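Darnik Course Reader: Storage and Retrieval in Small Collections
Unit 7: Sorting, Grouping and Container Choice
Notes by Deming Gu, revised 12/10/2018

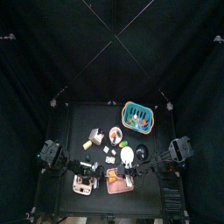

Figure 7.1. Small household and toy objects on a work table, with a perforated basket and a round plate at the rear.

7.1 Scope

This unit covers how a mixed set of small objects is divided into groups, and how the groups are assigned to containers. Labeling was covered in Unit 6 and is assumed. Shelving and floor layout are left to Unit 8.

7.2 Terms

Item: the smallest unit that is stored and retrieved by itself. A pair of gloves is one item. A deck of cards is one item if the cards are never issued separately.

Class: a set of items that share a storage rule. Classes do not overlap. If an item fits two classes, the rule is incomplete and must be rewritten.

Open container: one whose contents can be checked without lifting a lid or moving another container. Perforated sides help only if the slots are wide enough to tell one item from the next. Plates and trays are open containers with a capacity of one layer.

Residue: items left over when every class rule has been applied.

7.3 Sorting rules

A single-key sort uses one property (size, use, owner, material). It is fast and easy to teach. It gives uneven classes when the property is common to most of the set.

A two-key sort applies a second property inside each class. The order of keys matters. Use first, then size, gives a different layout from size first, then use, and the retrieval cost is usually lower when the first key is the one the user will ask by. Color is a weak first key. Users remember it well for items they own and poorly for items they have borrowed.

Sorting by frequency of use requires a log. Without one, staff overestimate how often large items are requested.

7.4 Retrieval cost

Let n be the number of items in a container, all equally likely to be requested. If the user inspects them one at a time without repeats, and the item is present, the expected number of inspections is (n + 1)/2. For n = 10 this is 5.5. If the item is absent, all n must be inspected.

Splitting one container into k equal containers lowers the inspection cost but adds the cost of choosing the right container. Write c for the choosing cost, in units of one inspection. The split is worthwhile when

(n + 1)/2 > c + (n/k + 1)/2

which reduces to n(1 - 1/k) > 2c. Labels reduce c. Stacking raises the inspection cost as well, and the formula no longer holds for stacked containers.

7.5 Case: the Priltberg lending room

The Priltberg room held 3476 items at the start of the study. Staff applied a two-key sort (use, then size) and withdrew duplicates and incomplete sets, leaving 3033 items. The withdrawn material came to 443 items, or nearly 13 percent of the original holding.

Two points from the case will be used again in Unit 8. First, the residue was kept in a single marked bin and reviewed every January. Second, returns were placed on a separate surface and sorted in batches. The Ralludstead room filed returns one at a time and had more misplaced items in the small-parts class.

7.6 Exercises

1. Solve the inequality in 7.4 for c when n = 10 and k = 2.

2. Write a two-key rule for the contents of a kitchen drawer. State what falls into the residue.

3. Show how the expected cost changes when one item in a container accounts for half of all requests and is always inspected first.

Reading for next meeting: Lei handout, sections 1 to 3. Bring the worksheet from Unit 6.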